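Home | Rentals | Checklists | Forms | Contact

Planico Short-Term Rentals
Turnover Safety Checklist with Comments
Unit: Brulari, upper floor
Inspection date: 11/01/2018

Mark each item OK, FIX or N/A. Write a comment for anything marked FIX. An item left open from October carries over until it is closed, even if the next guest has already checked in.

1. Entry and stairs

1.1 Front door closes and latches without being pulled - OK
1.2 Deadbolt turns from inside without a key - OK
1.3 Stair rail tight at both ends - FIX
Comment: The lower bracket moves when you lean on it. Two screws are stripped. Tightening them was tried in October and did not hold. Needs longer screws into the stud.
1.4 Stair light works from both switches - OK
1.5 Door mat lies flat - OK
Comment: New mat from Flonano, rubber back. Stays put on the tile.

2. Smoke, gas and fire

2.1 Smoke alarm in hall sounds on test - OK
2.2 Smoke alarm in each bedroom sounds on test - FIX
Comment: Back bedroom alarm chirps and the test tone is weak. Battery changed during the visit, tone still weak. Replace the whole unit before the next arrival.
2.3 Carbon monoxide alarm plugged in and in date - OK
2.4 Extinguisher charged, pin in place, tag readable - OK
Comment: Needle in the green. It was hanging behind the coats again. Moved back to the hook beside the kitchen door.
2.5 Both bedroom windows open fully - OK
Comment: Left window in the front bedroom is stiff. Opens with one hand, so it passes, but the track needs cleaning.

3. Kitchen

3.1 All burners light and shut off - OK
3.2 Outlet by the sink trips and resets - OK
3.3 No cords across the sink or stove - OK
3.4 Knives stored in the block or the drawer tray - FIX
Comment: Paring knife found loose in the towel drawer. Put back. Add a line to the guest sheet.
3.5 Hood filter free of grease - FIX
Comment: Greasy to the touch. Soak it at the next turnover.

4. Tables and floors

4.1 Table steady when pressed at each corner - OK
4.2 Walkway clear on all sides of the table - OK
4.3 Table cleared and wiped at the end of the turnover - OK
4.4 Wood floor free of raised boards and splinters - FIX
Comment: One board near the balcony door has lifted at the end. You can catch a sock on it. Sand and glue.

Small things left on a wooden table tend to end up on the floor, and a slick floor is the most common complaint we get from guests. Check under the table as well as on top of it. 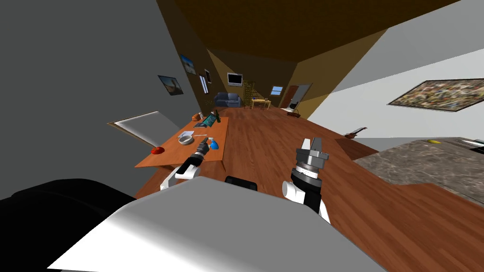
5. Bathroom

5.1 Grab bar does not move under a hard pull - OK
5.2 Tub mat grips when wet - OK
5.3 Hot water not above the set limit - OK
5.4 Outlet trips and resets - OK
5.5 Fan runs - FIX
Comment: Runs but rattles. The cover is missing a clip.

6. Balcony and outside

6.1 Railing solid along its full length - OK
6.2 Door to balcony locks - OK
6.3 Planters on the floor, none on the rail - FIX
Comment: One planter was hanging on the outside of the rail. Taken down. The tenants at Ông, the restaurant below, have tables under this spot, so this one matters - please look at it on every visit.
6.4 Gutter over the door clear - OK

Follow-up

Items 1.3 and 2.2 must be closed before the next check-in. Item 4.4 can wait 3 days if the board is taped down. Repairs under $500 do not need approval from the owner. Keep the receipts with this sheet.

Next inspection: at the following turnover. Bring a spare alarm and the long screws.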